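4. Créer et publier un scénario personnalisé dans Fellach

Vous avez terminé votre première campagne, vous savez distinguer un éclaireur d'un piquier, et l'envie vous prend de bâtir votre propre carte ? Bienvenue dans l'éditeur de Fellach ! C'est sans doute la partie du jeu à laquelle nous avons consacré le plus de soirées, et nous espérons que vous y passerez autant de temps que nous (en pensant tout de même à dîner). Le présent chapitre suppose que vous avez déjà lu le chapitre 3, consacré aux raccourcis clavier.

4.1 Avant de commencer

Vérifiez que le jeu est à jour et que vous êtes connecté à votre compte Worero. Il est possible de travailler hors connexion, mais la bibliothèque partagée restera grisée et vous ne pourrez pas publier. Prévoyez aussi un peu de place sur le disque : l'éditeur conserve les 20 dernières versions de chaque carte, et une grande carte bien boisée peut devenir assez gourmande.

Attention : les cartes créées pendant la bêta ne s'ouvrent pas directement. Passez d'abord par Outils > Convertir, et gardez une copie de l'original quelque part.

4.2 Préparer le terrain

1. Depuis le menu principal, choisissez Éditeur, puis Nouvelle carte.

2. Sélectionnez une taille. Pour un premier essai, nous vous conseillons vivement « Petite ». On se perd très vite dans une carte géante, et les forêts mettent un temps fou à remplir !

3. Choisissez le climat. La vallée d'Etmont est le plus souple des climats disponibles : ses rivières se traversent à gué et ses collines restent accessibles à la cavalerie.

4. Avec le pinceau Relief, dessinez les hauteurs. Maintenez Maj pour creuser au lieu d'élever.

5. Posez l'eau en dernier. Si vous modifiez le relief sous une rivière déjà tracée, elle se coupe en petites mares, et il faut alors la repasser tronçon par tronçon.

Remarque : la grille s'affiche avec la touche G. Elle n'apparaît jamais dans la partie finale, vous pouvez donc la laisser allumée tant qu'il vous plaira.

4.3 Placer les joueurs et les ressources

6. Ouvrez l'onglet Joueurs et indiquez le nombre de places. Chaque joueur doit disposer d'un centre de village et d'au moins trois villageois, sans quoi la carte sera refusée à la vérification.

7. Attribuez une civilisation à chaque place, ou laissez « Au choix ». Si vous imposez les Chin, souvenez-vous que leurs archers sont disponibles dès le premier âge ; éloignez un peu les voisins, ils vous en seront reconnaissants.

8. Répartissez l'or, la pierre et les baies. L'outil Miroir recopie vos dépôts de l'autre côté de la carte et vous évitera bien des réclamations de la part de vos adversaires.

Astuce de Gilang Teoh, notre responsable des cartes : jouez les dix premières minutes vous-même avec chaque joueur, à vitesse normale. La souris voit tout de haut, alors que vos villageois, eux, doivent marcher jusqu'à la carrière.

4.4 Ajouter des déclencheurs

Les déclencheurs transforment une simple carte en véritable histoire. Chacun associe une condition (une unité arrive à tel endroit, un bâtiment tombe, un délai s'écoule) à un ou plusieurs effets.

9. Dans l'onglet Déclencheurs, cliquez sur Ajouter et donnez un nom clair. « Attaque du pont » se retrouve bien mieux que « Test 39 », croyez-en notre expérience.

10. Choisissez la condition, puis l'effet, et cochez Actif au démarrage si besoin.

11. Lancez l'aperçu avec F5. Le journal, à droite, affiche chaque déclencheur au moment où il s'exécute.

Attention : deux déclencheurs en boucle qui s'activent mutuellement peuvent figer la partie. Enregistrez toujours avant l'aperçu.

4.5 Importer vos propres objets

Une arche, une borne, un vieux mur que vous avez modelé vous-même : tout cela peut rejoindre votre carte par l'onglet Objets > Importer. L'objet doit être d'un seul tenant et posé à plat. Pour les ruines, préférez des volumes simples et des couleurs unies, le moteur s'occupe des ombres.
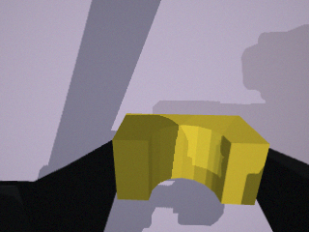 Fig. 7. Bloc jaune à découpe arrondie, sur fond uni.

12. Réglez l'échelle à côté d'un villageois, puis définissez la zone de collision. Une zone trop large bloque le passage des troupes, même quand l'œil voit une ouverture.

4.6 Vérifier et publier

13. Cliquez sur Vérifier. Les erreurs en rouge empêchent la publication, les avertissements en orange sont laissés à votre appréciation.

14. Rédigez une description, choisissez une vignette, puis cliquez sur Publier. La carte apparaît dans la bibliothèque après relecture automatique. Au mois d'août, l'attente peut être un peu plus longue, merci de votre patience !

Pour retirer une carte, rendez-vous dans Mes créations. Les joueurs qui l'ont déjà téléchargée conservent leur copie.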